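Dunard Teaching Group, project meeting
Dec 3, 2018
Minutes taken by Janka Štefanec

Present: the Dunard bench team, the Skála software people, two guests from Flastside (on the phone, good line for once).

Minutes of the last meeting were accepted with one fix: the hand-guiding trials were done in August, as the bench log says, and the minutes had them a month early.

1. Where we are with the demonstrations

Really good news to start with! The set for the basket task now stands at 579 demonstrations that passed review. Another 56 were thrown out, mostly because the operator stopped partway to ask something and the arm sat still for a long stretch. The group agreed those should stay out for now, although Skála would like to keep a copy to see whether the pauses can be trimmed automatically. No objection, as long as the copy lives in its own folder and does not creep back into the training set (this happened in the fall and cost us most of an afternoon).

Janka showed how the new starting positions work. The basket goes near the far side of the table, the roll goes next to it, and the operator is free to pick the approach. Everyone liked this better than the old taped marks. The demonstrations look more like something a person would do, and there is more variety in how the fingers come in.

2. Hand guiding or remote control

This was the long one, and a very lively discussion. Hand guiding is lovely for a newcomer. You take hold of the arm, you feel where the joints want to go, and after a few tries you have a decent path. The trouble is that the operator's own hands and sleeves end up in the wrist camera view, and the policy will not have those to look at later.

Remote control takes longer to learn but gives cleaner recordings, and with two arms at the bench it is the only way one person can drive both. Flastside asked whether the delay bothers people. The bench team said it did at first and then they stopped noticing, except when closing the fingers on something soft.

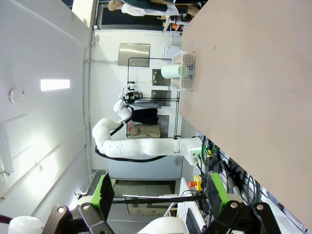

Agreed: remote control for everything that goes into the main set, hand guiding for teaching new operators and for sketching out a task before we commit to it. Skála will add a field to the recording form so we can tell one from the other without opening the file.

3. Wrist camera view

Flastside had watched a batch of recordings before the call and were very pleased with them. Both fingers stay in view, and the green pads are easy to pick out against the pale tabletop. They did ask whether a view that comes in on its side is a problem for training. Skála says no, provided we leave it alone and do not rotate some of the recordings and forget the rest. The raw view stays as it is. Anyone who wants it upright for a talk can turn their own copy.

There was a side discussion about people walking past the doorway during a recording. Left as is. The arms will be working in rooms with people in them, and we would all like the policy to get used to that.

4. Zerine controller update

The new Zerine release is installed on the test machine. The grip force now follows the operator's squeeze much more closely and the team is delighted with it. One operator got the roll to stand up on the first try, to applause. It goes onto the bench machine once the current batch is finished, so that we do not mix versions within a batch.

Reminder from the bench team: keep the area next to the emergency stop clear, and say out loud when you take over control of an arm.

5. New operators

We have 6 people signed up for the next training round, more than we expected. Each will do a hand-guided session first, then remote practice with no recording, then recorded runs with an experienced operator sitting in.

Actions

Skála: recording form field for hand guiding or remote control; separate folder for the rejected runs.
Bench team: finish the current batch, then install the Zerine release.
Janka: schedule for the new operators, and a short page on starting positions.
Flastside: send written notes on the recordings they watched.

Any other business: Flastside would like to try driving the arms from their own office. Lots of interest in this. Put on the agenda for next time, with a network test beforehand.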